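Undska Two-Finger Hand-Held Gripper: Review
August 2024

We bought a pair of Undska hand-held grippers to replace the Alau units we had been using for laundry work. The pair cost $699, shipping included, and arrived with spare pads and a hex key.

Setup was simple. The Undska is heavier in the hand than the Alau, and I felt it in my wrist after 40 folds. The trigger pull is even through its whole travel. Wide jaws suit bulky clothes, and the textured pads hold knits without snagging the ribbing.
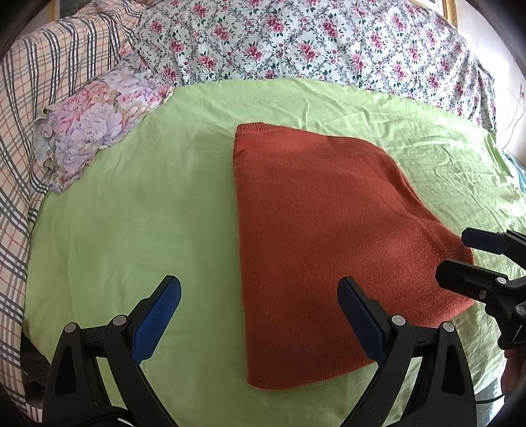 Two grippers at a folded red sweater, blue pads facing in.

Thin cotton is harder. A single layer of T-shirt slipped out of the jaws 23 times in 200 picks. The Alau did slightly better there because its tips are narrower.

The cable is my main complaint. It leaves the body low and gets in the way on a soft surface like a bed. A clip would fix it. I taped mine.

Pads are a neat fit and swap out in a minute. The colour rubbed off a little on white towels at first, then stopped.

Good for sweaters, towels and jeans. For shirts and socks I would stay with the Alau. Rating: 7 out of 10.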